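**Hinidell Trestle Table, solid top, oiled finish**

Item 2996. Made to order in the Drornau workshop. Price on request.

A plain dining or work table with a solid wood top on two trestles. The trestles fold flat and the top lifts off, so the table can be carried up a narrow staircase by two people. The design has changed very little over the years. The stretcher was moved up in the last revision to give more room for feet.

- Length: 210 cm
- Width: 90 cm
- Seats: 4 with plenty of elbow room, more if you use the ends
- Finish: Keser hard oil, clear or white-tinted
- Edges: square, lightly eased by hand

Boards are picked for each order by Osvaldo Galli, who tries to keep the grain running the full length of the top. No two tops match. If you are ordering a pair to stand end to end, say so when you order and both will be cut from the same batch of lumber.

The Delaunay bench fits under this table on the long side. It is sold separately.

Orders placed before July ship with a small can of oil and a pad.

## Care

1. Wipe with a damp cloth and dry right away. Do not use spray polish.
2. Re-oil once a year, or when water stops beading. Put on a thin coat with a lint-free cloth or a clean cotton sock, wait, and buff off the extra.

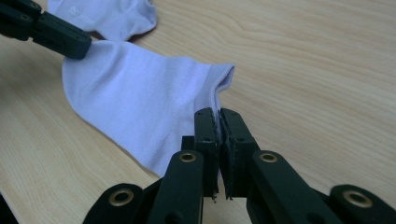

3. Lay used oil cloths flat outdoors to dry before throwing them out. Oily cloths left in a pile can catch fire.
4. Sand out light scratches along the grain with fine paper, then oil the spot again.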